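Finach Mesh Desk Basket, Rectangular, Black
Brand: Finach
Range: Lamptey desk storage
Category: Office > Desktop organization > Baskets and trays
Availability: In stock

Overview

The Finach rectangular mesh basket is an open-top container for use on desks, worktables and shelves. Sides and floor are formed from a fine wire grid, finished in black, with a thin rim running around the full opening. There is no lid and there are no internal dividers. The basket is supplied as one piece and needs no assembly.

It is intended for items that are picked up and put back many times a day: notepads, chargers, tape, remote controls, labels, small hand tools. Loose paper can be stored flat if it is smaller than the floor of the basket. For full-size sheets, use the Lamptey letter tray.

Construction

Body: steel wire mesh, spot-welded to the rim
Finish: black powder coat, matte
Rim: thin steel wire, closed at the corners
Base: flat mesh, no feet
Load rating: 6 lb, evenly distributed
Operating temperature: up to 85 °F in continuous direct sun; see Care

The mesh openings are small enough to retain paper clips and most standard fasteners. Pins, staples and loose graphite will pass through. If the basket is to hold these, fit the clear base liner (sold separately).

Placement

Set the basket on a flat, level surface. On tables with a cable grommet, leave the opening clear so that cords can be routed without lifting the basket. The long side should face the user. In this position the full length of the basket is within reach, and the contents can be seen through the mesh from a seated position.

The bare wire base can mark soft or oiled wood if the basket is dragged under load. Lift it to move it, or apply the adhesive pads listed under Accessories. Laminate and powder-coated metal surfaces do not require pads.

Do not use the basket as a stand for equipment that produces heat. Do not hang it by the rim; the welds are rated for a supported base only. A wall-mounted version with a reinforced back rail is sold under the Gurisley name.

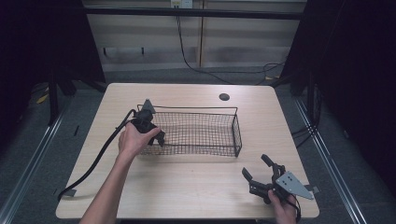

Handling

Lift an empty basket from either short end. A loaded basket should be lifted with both hands, one at each end, with the fingers below the rim. Lifting a full basket by one end puts the load on the corner welds and may pull the rim out of square. A rim that has been bent slightly can be pressed back by hand against a flat surface. A basket with a broken weld should be taken out of use, as the exposed wire end is sharp.

Baskets of the same size nest when empty. Do not nest more than 3 units, and do not place weight on top of a nested stack.

Care

Remove dust with a dry brush or compressed air, working from the inside outward. For heavier soiling, wash in warm water with a mild detergent, rinse, and dry fully before use. Standing water at the rim joint can cause rust where the coating is scratched. Solvent cleaners and abrasive pads will damage the finish. Prolonged exposure to direct sun above the stated temperature may dull the coating.

Accessories

Clear base liner, cut to size
Adhesive pads, felt, sheet of 55
Clip-on label holder, black
Brellora cord clip, fits rim wire

The label holder attaches to the rim and can be positioned on any side. It does not fit baskets from the earlier Lamptey series, which had a wider rim.

Returns

Unused baskets may be returned in the original carton. Liners that have been cut to size cannot be returned.

Page revised 25 Sep 2022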